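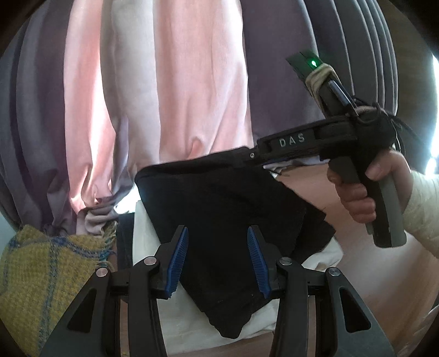

11月 ハンドグリッパー左右ペアの整備メモ(布のセル)

朝からずっと手持ちグリッパーの面倒をみていました。先週から左のほうが閉じきる手前でカクッと引っかかる感じがあって、Nathalieも「黒い布のときだけ手ごたえが変」と言っていたので、今日は収録を止めて全部見ることにした日です。長いです。あとで自分が読むために書いているので、まとまっていないのは許して!

### 最初に見たところ

とにかく分解する前に、電源を入れたまま何もつかまずにゆっくり開閉。左は開くほうはするっと動くのに、閉じる途中で一回だけ重くなる。右はきれい。この「一回だけ」がくせもので、速く動かすと勢いで通り過ぎてしまうから、普通に作業しているとまず気づきません。トリガーは指先でつまむくらいの力で、息を止めてじわーっと引くのがコツ(私は本当に息を止めています。Mayaに笑われた)。

次に、トリガーから指を離してリンクだけを手で動かしてみる。引っかかりは残る。ということはハンドル側のバネやワイヤーの線は薄くなって、あやしいのは先端側の軸まわり。ここで一気にピンを抜きたくなるけど、前にそれをやってワッシャーの順番がわからなくなり、半日つぶしたので、今回は先にスマホでリンクの重なりを撮ってから始めました。えらい。

### 軸ピンとリンク

丸い銀色の軸ピンは、外側の支えと内側のバーの両方にあって、短い横リンクがその間をつないでいます。左右とも同じ並びで、鏡に映した形。だから片側で正しく組めていればもう片側のお手本になるわけで、分解は必ず片側ずつ。両方いっぺんにばらさないこと。これ、次に誰かがやるときのために太字にしておきます。**片側ずつ!**

抜いてみたら、やっぱり糸くずでした。外側のピンの根もとに、細い繊維がくるくる巻きついてフェルトみたいになっている。色は黄色と青がまじっていて、犯人はどう見てもあのからし色の織りブランケット。ふさのところがねじってあって、つかんで離すたびに毛羽が落ちるんですよね。手触りはすごくいいんだけど、機械には優しくない子です。

取り方は前と同じで、ピンセットで端を探して、巻かれたのと逆向きにほどく。切るのは最後の手段。切ると短い繊維が穴の奥に残って、それが次の巻きつきの芯になります。今回はほどくだけで取れました。そのあとPilellの拭き取り液を綿棒につけて、ピンと穴を一往復ずつ。たっぷりつけると樹脂のほうに染みが残るので、綿棒は一度ティッシュに押しつけてから使うくらいでちょうどいいです。

油は差していません。ここは何度も話が出るところで、Nathalieは差したい派、私は差したくない派。金属と樹脂の組み合わせで、まわりじゅう布だらけの場所だから、油を差した翌日にはまた毛羽を抱きこむと思っています。白い布に油じみがつくのもいや。今回は乾いたまま組んで、次の点検で軽さが落ちていたら少量の固形潤滑剤を試す、というところで手を打ちました。

組み戻しはピンを入れてから仮締め、一度全閉、そこで本締め。仮締めのまま開いた位置で締めると、リンクがほんの少しねじれた姿勢で固まってしまって、閉じたときに指先がハの字になる。前回のズレはたぶんこれが原因。たぶん、ね。記録が残っていないので断言できないのがくやしい(だから今回はこうして書いている)。

### 指先の青いパッド

溝つきの青いパッドは、見た目には減っていないのに滑ることがあります。溝の谷に繊維の粉が詰まって、表面がつるんとしてしまうから。歯ブラシで溝に沿ってかき出して、水でしぼった布で拭いて、自然乾燥。ドライヤーは禁止です。前にAounから届いた交換用を温風で乾かしたら、端が反って貼り直しになりました。あれは私です。ごめんなさい。

左手側の内側パッド、端が爪でめくれそうになっていたので、そこだけ押さえ直し。まだ替えるほどではないけど、棚に予備が残っているうちに頼んでおきたい。Aounは小口だと返事が遅いので、早めに。発注はMayaにお願いしました(もう頼んでくれたらしい、早い!)。

向きの確認もしておくこと。パッドの溝が左右で合っていないと、薄い生地をつまんだときに片側だけ逃げます。厚いブランケットだと気にならないのに、シーツみたいな薄手だと急に出る症状で、最初は操作している人の癖だと思っていました。疑ってすみません、Nathalie。

### 腕のネジ

「DAS」の文字が入っている長い腕の、先端寄りにある小さな丸いネジ。ここは毎回ドライバーを当てて、回るかどうかだけ確かめます。締めるのが目的ではなくて、ゆるんでいたら何かがおかしい、という目印のつもり。今日は左右とも動かず。よし。

マーカーで合いマークを入れておけばドライバーすら要らないのでは、とMayaが言っていて、それはそう。次に白のペイントペンを買ってきたら入れます。手もとにあるのは黒いペンばかりで、黒い腕に黒い線を引いても誰にも見えません。

### ケーブル

関節の上のところで細い黒いケーブルがぐるっと輪になっているでしょう、あそこの余らせ方がいちばん神経を使います。短いと手首を返したときに引っぱられて、コネクタが浮く。長いとカーテンの裾や布の端をひっかける。今まで三通りくらい試して、いまは「腕を下に向けても張らない長さに、指一本ぶん足す」で落ち着いています。

束ねるときは、ランプのすぐ下に巻いてあるベージュのバンドは触らないこと。あれを外すとモジュールの角度が変わってしまって、その日の残りは校正で終わります。ケーブルだけを直したいなら、後ろ側へたどって、手の後ろに流れているあたりで調整する。どうしてもバンドの下に手を入れたいときは、先に私かMayaに声をかけてください。いじわるで言っているんじゃなくて、一緒にやったほうが早いから!

今日は右のほうのケーブルが袖口にこすれて、表面が少し白っぽくなっていました。断線はなし。収録するときは袖をきちんと手首で止めるか、いっそまくるか。私は寒がりなのでまくりたくないです。

### 緑のランプと起動

起動して緑が点いたら準備よし。点くまでの間に持ち上げると姿勢の初期値がずれるので、緑になるまで机に寝かせておく。これを待てない人が多い(私も含む)。寝かせる場所は、なるべく布の上じゃなくて茶色い天板の上。布の上だと先端が沈んで、水平のつもりが傾いています。

Kilarの画面で左右の開き量を見て、全閉でゼロ、全開で目盛りの端まで行くかを確認。左はピンを掃除しただけで、途中の小さな段差が消えました。グラフがすーっと一本の坂になったときの気持ちよさ、わかってもらえるでしょうか。思わずスクリーンショットを撮ってチャットに貼ったら、Nathalieから拍手の絵文字がひとつだけ返ってきました。

そのあと空つかみを100回。数えるのはKilarにまかせて、私はひたすらにぎにぎしていました。終わったあとに全閉の値をもう一度見て、最初と同じなら合格。今日は合格です。手はだるい。

### セル側の話、明るさ

機械が直っても、置いてある場所がよくないとデータが使えません。いま布のセルはカーテンのすぐ手前にあって、昼前になるとピンクのところが後ろからの光で白く飛びます。裾の下のすき間からも光が入って、黒い布の角のすぐ横がやたらと明るい。カメラはその明るさに合わせて全体を暗くするので、黒い布の中のしわがほとんど見えなくなるわけです。

Nathalieの言っていた「黒い布のときだけ変」は、手ごたえのほうはピンの糸くずで説明がつくとして、後から映像を見たときの「どこをつまんだのかわからない」はこっちのせいだと思います。二つの問題が同じ日に同じ布で重なっていたので、話がややこしくなっていました。分けて考えないとだめですね。

対策の案、思いついた順に。

- 裾のすき間に細長い当て布をする。いちばん安い。すぐできる。
- 天板ごと向きを変えて、カーテンを横にまわす。効果は大きそうだけど、配線をやり直すことになる。
- 露出を固定にする。Mayaのおすすめ。ただ夕方に暗くなったときどうするかが未定。
- 黒い布をやめる。やめません。暗い色の服だって畳みたいので。

とりあえず当て布から。家に余っている厚手の布があるので持ってきます。色は灰色、ふさなし(ここ大事)。

それと、天板のつや。手前のほうにぼんやり光が映りこむのが前から気になっていて、つや消しのシートを敷きたいとKilnessの備品係に相談中です。返事待ち。敷いたら敷いたで布の滑り方が変わるはずだから、変えた日は必ずノートに残すこと。

### 布の扱い

整備とは少しずれるけど、関係あるのでここに書きます。ブランケットは使う前に外でばさばさ振る。粘着ローラーもかける。ふさの側はとくに念入りに。Mayaは洗濯してしまえばいいと言うけれど、洗うと縮みそうで怖くて、まだ誰も踏み切れていません。

濃い色の布と白い布を重ねて置くときは、毛羽の出るほうを下や端にして、つかむ対象のほうへ粉が落ちないように。白い布についた黄色い毛は、映像の中で思いのほか目立ちます。一度、画面に小さな黄色い点があるのをレンズの傷だと思いこんで、レンズを何度も拭いたことがありました。毛でした。

### 点検の間隔

今まで「調子が悪くなったら」だったのを、布を使った収録が6回たまるごとに先端側の掃除、ということにします。パッドの歯ブラシは毎回、終わったあとに。面倒でも、その日のうちなら粉は軽く払うだけで落ちます。翌日にまわすと湿気で固まってしまって、倍の時間がかかる。

道具は左右のグリッパーと同じ箱にまとめました。ピンセット、綿棒、歯ブラシ、Pilell、精密ドライバー。歯ブラシには「機械用」と書いたので、間違えて持って帰らないように(前科あり、名前は伏せます)。

### 残っていること

右の外側のピン、今日は抜かずに外から見ただけ。動きは軽いけれど、根もとに青い糸がひとすじ見えている気がします。光の加減かもしれない。明日の朝、収録の前に見ます。

Mayaへ、左は通常運用に戻して大丈夫です。最初のうちだけ、全閉のゼロがずれてこないか画面の端で気にしておいてください。ずれたら値をそのままチャットに貼ってもらえれば、こちらで見ます。

Nathalieへ、手ごたえの感想を、直した後のぶんも一言ください。グラフより先に気づいたのはあなたの手のほうだったので、次もあてにしています!

追記:ピンセットの先が片方曲がっていました。買い足しリストに、白のペイントペンと一緒に書いておきました。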